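We use cookies to improve your visit. Accept | Manage settings

Birkthorpe Robotics Outreach: progress report to the Kurnel Fund, May

Thank you again for backing our demonstration program. It's been a lovely, busy stretch, and our open day brought 200 people through the door between 10 am and mid-afternoon, a good many of them families from Naltonberg who had never stood near a working arm before. The favourite, by a long way, was the dish-stacking table, with its brightly coloured cups and bowls on the green cloth.

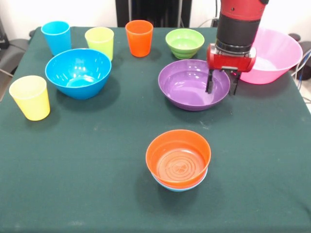 Does the grant cover more visits this year?
Seven school visits are paid for under the current budget, and we'd like to talk with you about adding a few in the spring.

We ran the stacking demonstration in 15-minute sessions, with a short talk before each one, and people very kindly stayed to ask questions afterwards (the children wanted to know if it could do their dishes at home, as did several parents). The Engström workshop lent us extra seating, which was a great help - next time we'll ask for it sooner.
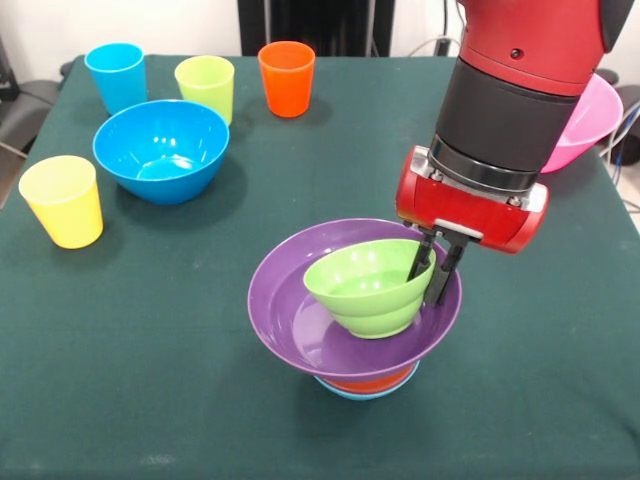

The gripper holding the green bowl at the stack, open day, Birkthorpe.

Spending is on track, and the remaining money will go to travel and printed handouts. Our next report will include the teachers' comments.

Shares: 7 | Comments: 10
Contact us | © Birkthorpe Robotics Outreach | Back to top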